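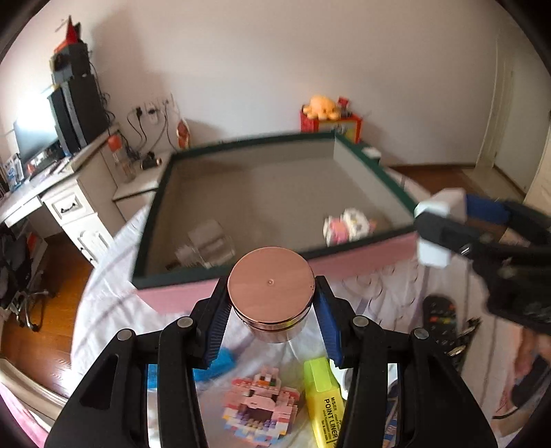 Imani Lyons would sooner change a set of finger pads early than find out from a dropped jar that they were due. Her view is now the written rule at Dalodia, which today published its upkeep schedule for the Hustlow hand-held gripper.

September 11, 2023

The schedule covers the paired grippers Dalodia uses to record two-handed packing and sorting. It replaces the notes that came with the first units, which left pad changes up to the operator.

Pads are to be wiped with a damp cloth after each session and replaced after 2,000 grips, or sooner if the ridges have gone smooth. Left and right pads are changed together. Pivot bolts are checked every 13 hours of use and tightened with the short key in the kit, never a power driver. A full pad change takes about 32 minutes for a pair of grippers, including the test grips.

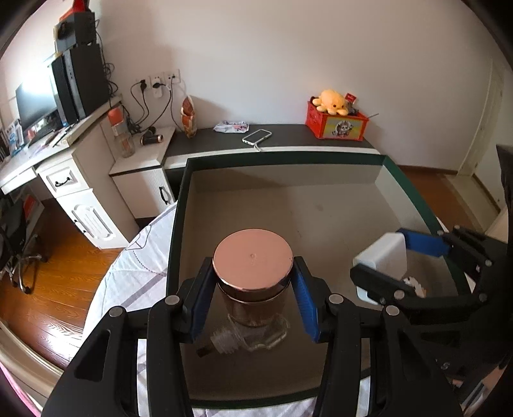 Setting the fingers after a pad change

Both fingers should close at the same speed and meet in the centre. If one arrives first, loosen the linkage on the slow side by a quarter turn, close the gripper by hand and tighten it again. Repeat until the gap is even, then run the test grips.

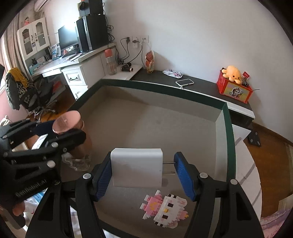

Test grips are done on everyday objects of different shapes, and both grippers in a pair have to pass before recording starts. Round lids show up a worn pad quickly. Flat-sided pieces are better for checking the centring: with a white block like this one, touching the left pad and still short of the right, the operator closes slowly and watches whether it gets pushed across.

Pruitt will supply replacement pads and bolts. Orders placed before the end of October ship with a spare key. The schedule is free to download from the Mekus support page.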